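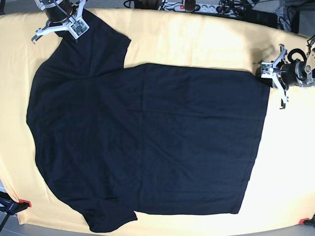 반팔 티 한 장, 크림색 천 위에 펼친 상태.

6월, 오후 2시 조금 지나서

오늘은 티셔츠 접기만 팠다. 재밌다! 짙은 남색 반팔을 옆으로 눕혀 놓고 보니 주름이 목둘레 쪽에 몰려 있고 밑단 쪽은 꽤 매끈하다. 연한 색 천을 깐 건 정말 잘한 일 같다. 어두운 옷은 윤곽이 또렷해야 접는 선을 잡기 쉬운데, 이 천 위에서는 소매 끝까지 한눈에 들어온다. Villads가 권한 대로 Gredard 천을 주문하길 잘했다.

접는 순서 메모. 소매를 먼저 몸판 안쪽으로 넣고, 옆선을 세로로 3등분한 다음 밑단에서 목 쪽으로 올린다. Nevzat은 반으로 먼저 접는 쪽이 빠르다고 하는데, 그렇게 하면 어깨에 선이 생겨서 나는 아직 반대다. (내일 둘 다 해 보고 정하자고 했음.) 밑단 박음선은 기준선으로 쓰기 아주 좋다. 여기에 맞추면 네모가 반듯하게 나온다. 왜 진작 안 썼을까!

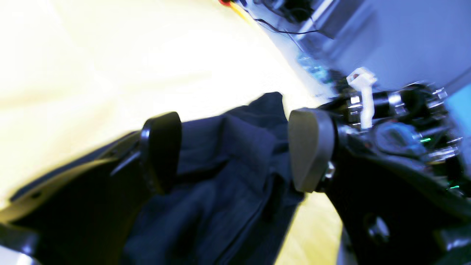
남색 천은 잡는 자리에 따라 모양이 완전히 달라진다. 한 점을 꽉 쥐면 천이 세로로 뭉치고 사선 주름이 생긴다. 그래서 내려놓은 다음에는 꼭 손바닥으로 가운데에서 바깥쪽으로 쓸어 줄 것. 두 번이면 충분하고, 세 번째부터는 옆선이 틀어진다. 먼지도 잘 보이는 색이라 돌돌이를 탁자 옆에 두기로.

Bogdan에게: Surdu 선반 폭에 맞추려면 접은 폭을 2cm 줄여야 해요. 접는 판을 새로 자를 때 모서리는 둥글게 부탁합니다. 뾰족하면 천이 걸려요.

남은 것
- 긴팔로 같은 순서 해 보기 (소매를 두 번 꺾어야 할 듯)
- Gostex 샘플 50장 중 어두운 색부터 꺼내 놓기
- 크림색 천 다림질, 여분 한 장 더 주문

긴팔이 벌써 기대된다. Octavian이 후드티도 가져온다고 함. 모자는 어디로 접지?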